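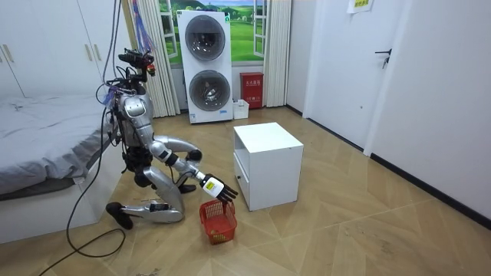

# Chapter 2: Floors, Baskets and Low Furniture

Chapter 1 dealt with the home as a whole: how many rooms it has, who sleeps where, and how the week's work is shared out. In this chapter we come down to floor level. Most of the small daily work in a one-room or two-room home happens below the waist. Things are dropped there, stored there, sorted there and picked up again, and a good part of any tidying routine is spent bending or kneeling.

The chapter uses a single kind of room throughout, the combined sleeping and laundry room. It is common in small flats and in older houses that have been divided. There is a bed, a washing machine and dryer (often stacked), one or two pieces of low storage, and a stretch of open floor between them. The room in the opening photograph is of this kind, with its white washer-dryer stack on the back wall and a knee-high cabinet standing out on the floor.

By the end of the chapter you should be able to:

- divide a small room into working zones and mark them on a floor plan
- choose between a basket, a drawer and an open surface for a given group of items
- clear a floor in a set order
- write a short reset routine that another person in the household can follow

**Words used in this chapter:** *clear floor*, *landing place*, *holding basket*, *reset*, *stack*, *zone*. Each is printed in italics where it is first explained.

## 2.1 The clear floor

The *clear floor* is the part of the floor on which nothing is meant to stand when the room is at rest. It is smaller than people think. Take away the bed, the appliances, any storage, and the space needed to open doors and drawers, and what remains in a small room may be little more than a path.

To find it, draw the room to scale on squared paper. Put in the fixed items first. Appliances count as fixed, and so does a bed unless it folds. Next, shade the space that each door needs to swing. A front-loading machine needs room for the door and also for the person in front of it, and for the Kolten flats used in our worked example we allow 80 cm from the face of the machine. Shade that too, in a different colour. The unshaded part is where movable furniture can go without getting in anyone's way.

Movable furniture often ends up in the shaded part all the same. A small cabinet may be pulled out for cleaning and left. A chair follows the light. This does no harm for an hour, but it should be noticed and put right at the end of the day, and the plan on the wall or inside the cupboard door is there to settle any argument about where the thing belongs.

Hard floors with a wood pattern are used in many rooms of this kind. They show small objects well and they sweep easily. They are also hard on the knees. Anyone who works at floor level for more than a few minutes should use a folded towel or a garden kneeler, and should change position often.

## 2.2 Landing places

A *landing place* is any surface where things are put down without much thought. The top of a low cabinet is the usual one. The end of the bed is another, and so is the top of a washing machine where the machine is not stacked.

Every room needs one landing place. Trouble comes with the second and third. If post is put down on the cabinet, socks on the bed and keys on the windowsill, a person looking for any of them has three places to search, and each place has to be cleared separately.

Choose one surface and keep the others bare. The cabinet top in the photograph has nothing on it, and a surface in that state is ready to fold on, to sort on or to wipe. A bare top at knee height is low for folding if you are standing. Sit on the edge of the bed to use it, or carry the folding to a table.

Drawers near the floor present a different difficulty. They are out of sight and awkward to reach, so they suit items used once a month or less: spare fuses, the winter bath mat, instructions for the appliances. Do not keep daily items in the bottom drawer. They will be taken out once and then live on the floor.

## 2.3 The holding basket

A *holding basket* is a small open container for things that are on their way to somewhere else. It is a tool for clearing the floor and should never become storage.

Size matters more than anything. Students tend to choose a basket that is too big, and a big basket takes a week to fill and is then unpleasant to empty. A small one with a handle can be carried in one hand from room to room. Mesh sides are useful, as you can see what is inside without tipping it out. A strong colour helps as well – a red basket on a pale floor is hard to trip over and hard to forget.

Set it down within arm's reach of where you are working. If you are kneeling, it goes on the floor beside you, on the side you reach with most easily. Lower small items in with the hand close to the rim. Dropping them from a height makes a noise, chips things, and sends the light ones out again over the side.

Three rules apply to the holding basket in the exercises that follow.

1. It starts empty.
2. It is emptied in the same session, even if it holds only one item.
3. Nothing wet, sharp or edible goes into it.

## 2.4 Working around a stack

A *stack* is a washer and a dryer placed one above the other. It saves floor, and for this reason it is found in small rooms. It also takes away a landing place, as the top of the upper machine is too high to use.

The two doors are at different heights, and the work at each is different. Loading and unloading the lower machine is floor-level work. Bring the laundry container up to the door, kneel or squat, and draw the washing out in small amounts. The upper machine is emptied standing, with the container held against the hip or resting on something firm. A knee-high cabinet will do for this if it stands near enough, and if it is moved back afterwards.

Keep the floor in front of the stack clear at all times. This includes leads. Any cable that has to cross the floor should be run along the wall or the foot of the bed where possible, and the person carrying laundry should know it is there before they pick up the load. A full armful of bedding hides your own feet.

Check the area beside the machines once a week for things that have fallen. Coins, buttons and single socks collect there.

## 2.5 Worked example: a flat in Viltine Court

The flats at Viltine Court were made from a grain store built in 1782 and converted by the housing firm Kolten. There are 36 of them, and most have a combined sleeping and laundry room on the side facing the yard. The tenant in this example, Ustyna Moroz, kept a record of her room for the whole of September at our request.

Her first plan showed the bed along one wall, the stack on the wall opposite the door, and a Brudlow cabinet beside the bed. She had three landing places. Her notes for the first week read, in part:

> Evening. Floor has: slippers, hairbrush, two pegs, charger, bag from the chemist. Cabinet has: cups, book, washing that is dry but not folded. Could not open the bottom drawer because of the bag.

She made two changes. The cabinet was kept bare, and a small holding basket was brought in and hung on a hook by the door. She did not buy any other storage. The reset she wrote was taped inside the wardrobe:

- Basket down from hook.
- Start at the foot of the bed and go towards the machines.
- Small things in basket, clothes on bed.
- Wipe cabinet.
- Clothes away, then basket things away.
- Basket back up.

A *reset* is a short fixed list of this sort, which returns the room to its resting state. Notice that it begins and ends with the same object. Notice too that it gives a direction of travel. Without one, people tend to pick up whatever catches the eye, cross the room with it, and cross back again.

By the last week the entries were a line or two long. The drawer was still a problem, and she moved its contents to a shelf. The pegs continued to turn up on the floor until the end of the month. We shall return to pegs in Chapter 4.

## Practical work

**Activity A.** Draw your own sleeping or laundry room to scale and mark the clear floor. Shade door swings and standing space in two colours. Bring the plan to the next session.

**Activity B.** Working in pairs, clear a floor that has been set out by another pair. One person kneels and uses the holding basket, and the other notes the order in which items are picked up. Change places and repeat from the opposite end of the room.

**Activity C.** Write a reset of no more than six lines for the room you drew in Activity A. Exchange it with a partner who has not seen the room. Mark any line your partner cannot follow and rewrite it.

## Further reading

Bélanger's *Small Rooms in Use* has a long section on low storage, with measured drawings. The drawings of stacked appliances are the most useful for this chapter, and the tables of standing space should be read alongside section 2.4.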